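Wiridon Arm Set-Up Guide
Section 2: Planning the Purchase and the Work Area

Read this section before you place an order. Most of the returns and delays our support desk handles come from items that were missed at the budget stage – a second set of finger tips, a longer cable, a wall outlet on the wrong side of the room. The worked figures were put together by Noreen Gondal and Arsalan Satti for table-top handling jobs such as stacking, racking and sorting household goods.

2.1 Decide on the task first

1. Write down the objects the arm will handle. Give the widest, the heaviest and the most slippery.
2. Write down where each object starts and where it must end up.
3. Decide whether the object will be held by the rim, the side or the base. This decides the finger type.
4. Send the list to your dealer with the order form. Orders without a task list are held until one arrives.

Note: Do not pick the arm by reach alone. A longer arm costs more, needs a heavier base and places small items less steadily.

2.2 Fixtures and practice objects

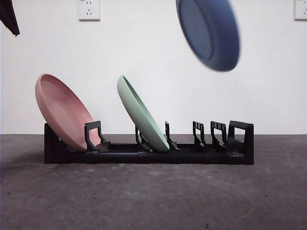 Fixtures are the racks, trays and stands that hold objects in a known position, and they belong on their own line of the budget. For dish work, buy the rack before you choose the fingers. The size of the slots and the height of the dividers set how much room the fingers have. A low black rack with open-frame dividers, with a pink plate in the slot at the left end and a green one near the center, still leaves open slots on the right for the plates to come. Buy plates in plain colors that are easy to tell from each other and from the rack. Matte finishes are easier for the cameras than glossy ones. Order spares of every object at the same time as the first set, because makers change sizes between batches and a replacement may not fit the same slot.

5. Measure the slot width and the rim thickness and enter both on the task list.
6. Test every plate in every slot by hand before the arm is switched on.
7. Mark the position of the rack on the work surface so it can be put back after cleaning.

Caution: Do not use glass or china during set-up. Use plastic until the arm has run a full shift without a drop.

2.3 Power and floor space

8. Allow one outlet for the controller and one for the computer. Do not run both from a single extension cord.
9. Check the plug type. The power supply ships with the plug for the country on the order form, and swapping it later is charged as a spare part.
10. Leave a clear walkway on the side where the operator stands.
11. Keep the emergency stop within arm's length of the operator's chair.

Note: The standard cable set is 6 feet long. The 14-foot set is an option and must be ordered with the arm. Measure along the path the cable will take, including the drop from the table to the floor.

2.4 Fingers, cameras and wear parts

Finger tips wear out. Plan for one spare pair per arm from the first day and replace the pair when the edges look rounded. The price of a standard pair is $328, and both fingers must be replaced together. Narrow tips are better for rims and slots. Wide tips are better for boxes and bags.

The wrist camera is included with the arm. The fixed camera is not. If the task involves placing an object into a slot, budget for both – the wrist camera loses sight of the slot once the object is between them.
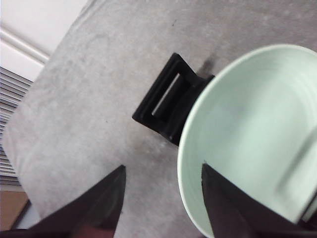

Dealers sometimes quote the fixed camera without its stand. Ask for the two on one line. The Usis and Pollik stands both fit our mounting plate. The Siddiqui stand needs an adapter, sold separately.

12. Add a soft covering for the work surface if you handle bowls or plates. It limits damage when something is let go too early.
13. Secure the covering at the edges. A fold under a rack will tilt it.
14. Add lens wipes and a small hand brush to the order.

Caution: Switch off the arm before changing finger tips. The gripper can close without warning if the controller restarts.

2.5 Labor and timing

The arm is often the smaller part of the first-year cost. Include operator hours for teaching the task, for resetting objects between runs and for checking results. Haris Orakzai at the training desk can supply a blank worksheet. Customers who want the arm running by September should allow for the delivery time on the quote plus two full weeks for set-up.

Send completed worksheets to Nighat Khattak in sales. For questions about used arms or trade-ins, contact Nghĩa Lương.

Go to Section 3 once the work area has been measured and the order has been confirmed.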